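Folding and storing quilted jackets

Beldale Home Notes – Clothing care, sheet 9
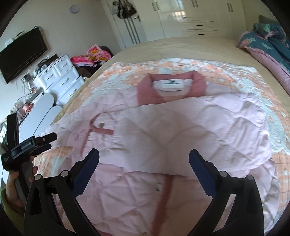

Quilted jacket spread on the bed before folding, collar at the far end.

Quilted jackets take up more shelf space than their weight suggests. The wadding holds air, the shell fabric is slippery, and a fold made in a hurry opens again within minutes. The method on this sheet produces a flat rectangle that stacks with jumpers and will stand on edge in a drawer. It suits light and medium quilting. Heavy down coats are covered on sheet 2.

Before folding

Empty all pockets, inside ones included. Check the lining at the hem for coins or tissues that have worked through a pocket seam. Brush off loose dirt with a dry clothes brush, following the lines of stitching.

Make sure the jacket is fully dry. Wadding dries more slowly than the shell, and the thickest points are the collar, the cuffs and the side seams. Pinch each one between finger and thumb. If it feels cooler than the surrounding fabric, hang the jacket for another night.

Use a surface wider than the jacket with its sleeves out. A made bed is adequate. A table gives a crisper fold but tends to let the shell slide, in which case put a cotton towel underneath.

Fastenings

Snap buttons should be closed before storage wherever the fold allows it. An open snap presses into the layer beneath it and leaves a ring in the wadding, and the socket half can catch on knitwear. Press each snap between finger and thumb, supporting the fabric from behind. Do not push down against the mattress – the stud can go in crooked and bend the spring.

Straps and tabs are fastened flat along the garment. A loose strap ends up as a ridge across the middle of the stack. Zips are run to the top and the puller turned down.

Creases

Do not iron quilting. Heat flattens the wadding and may glaze a synthetic shell. Lay the jacket flat and smooth it with the palms from the centre out to the side seams, then from the collar down to the hem. Creases running across the body usually come from hanging over a chair back or lying under other clothes. If they remain after smoothing, hang the jacket in the bathroom during a shower, leave it to dry and start again.

Diamond quilting is a useful guide. When the rows of diamonds run straight from shoulder to hem, the jacket is lying square.

Folding

1. Lay the jacket with the collar furthest from you. Straighten the shoulders and pull the hem level.
2. Fold one sleeve across the body at the shoulder seam, then turn it down so that the cuff points to the hem.
3. Repeat with the other sleeve. The two should lie side by side, with as little overlap as possible.
4. Fold each side in by a quarter of the body width. Press out the air with a flat forearm.
5. Bring the hem up to just below the collar. Press again and wait for the air to leave through the stitching.
6. Fold once more if the shelf is shallow. Leave the collar outside the last fold so that it keeps its shape.

Jackets with a contrasting collar are best stacked with the collar to the front, where the colour can be seen without lifting the pile.

Storage

A Jurkari 247 shelf box takes two adult jackets folded as above. The Brzozowska canvas bag is softer and better for the top of a wardrobe, though it sags if stacked. Vacuum bags are acceptable for a move or a few weeks of shortage. Over a whole summer they leave the wadding thin along the folds, and it may not recover.

Keep jackets away from hot pipes and outside walls. Refold once in the season along different lines.

If the jacket is one of several things waiting on the bed, do it first. Bulky bedding such as comforters and blankets goes away last, and never on top of quilted clothing.

Care labels

The neck label takes precedence over anything on this sheet. If the print is fading, copy the washing instructions on to a card and keep it in the box.

Related sheets: 2, Down coats. Morkcombe drawer dividers, fitting notes.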